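Zellesard Shared-Space Robot Practice Project
Progress report to the Drirnetthorpe Fund
15th September

We're now well past the halfway mark, and this has been the best stretch of the project so far! The working rules for robots in shared rooms have gone from a loose pile of notes to a draft that people on site really use. Version 4 went out to every operator last month, and it fits on two sides of paper.

The biggest change is the walk-round. Before a session starts, the operator goes through the whole room, break area included, and notes where people are likely to stand, pass or stop to chat. We used to check only the work table.

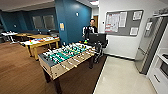 It takes 9 minutes when done properly, and operators grumbled about it back in April. They grumble less now that the form is shorter. We have 196 completed forms on file, and they've taught us a lot about our own wording. "Keep the area clear" meant something different to each person who read it, so the draft now says what has to be clear, how far out, and who checks.

Kitchen work has its own page. The Urura arm rules were written with dry, solid objects in mind, and a sink breaks most of those assumptions — glass, food residue, water near the joints. The new page asks for a named person within reach of the stop button, no lifting of glass over the counter edge, and a wipe-down of the gripper before it goes back to any other task.

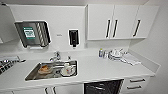
Xue wrote back on the draft that the wipe-down rule was fine but came too late in the page, and that an operator in a hurry would read the first few lines and start. A fair point, and we've moved it to the top. The same note asked for one rule on who may restart the arm after a stop. We now say that only the person who pressed stop may clear it, and we'd like to try that wording for a full month before we call it settled.
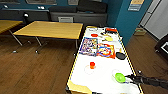
Table-top tasks are where the rules feel most grown-up. The draft sets out how a table should be laid before the arm is switched on, and it covers objects that are hard to see as well as objects that are hard to hold. Clear plates on a white top, like the ones by the orange-red cup and the green bowl, show up as little more than a faint ring, so they get their own line on the setup sheet. We're very pleased with that line — it came straight from the operators' comments.

Spending is on plan. We have 800 dollars left in the printing budget and would like to move it to operator training, if the Fund agrees. Still to do: the section on visitors, a plain-words glossary, and a second round of comments from the Zellesard operators on the restart rule.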